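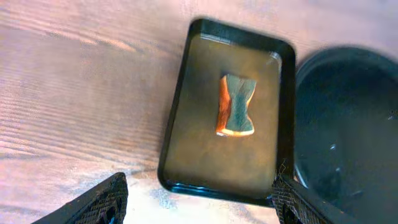 Wash the tray as well

Most people I know wash up in the order that suits their mood, and the tray comes last or gets a wipe with a damp cloth. I think the tray should be done properly, with a sponge, at the same time as the plates.

A sponge with a scrubbing side costs very little. The waisted sort, narrower in the middle, is easier to grip. Use the rough face on anything that has dried, then turn it over. A dark tray hides brown sauce well, so tilt it towards the window before you decide it's clean – the corners are where I usually find I was wrong.
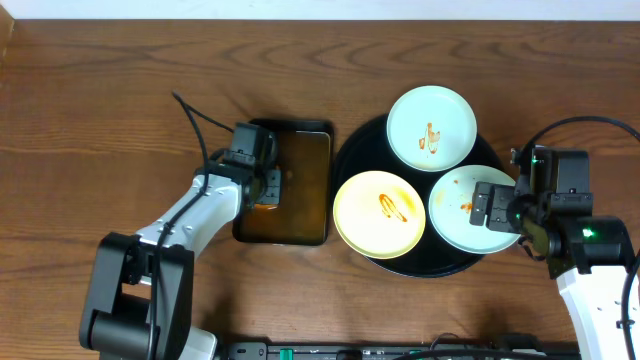 Photo: Xuelian Ren

Plates give themselves away. Sauce on pale yellow or mint blue can be seen from across the room, and someone will deal with it. The same sauce on black can sit there until Thursday.

My friend Rawiri Ruddock disagrees. He says a tray only carries things, and that life is short. But he stacks his trays, and whatever is left on one ends up on the underside of the next, then on the tablecloth. I have washed that tablecloth 3 times this year. I'd sooner spend the extra minute at the sink.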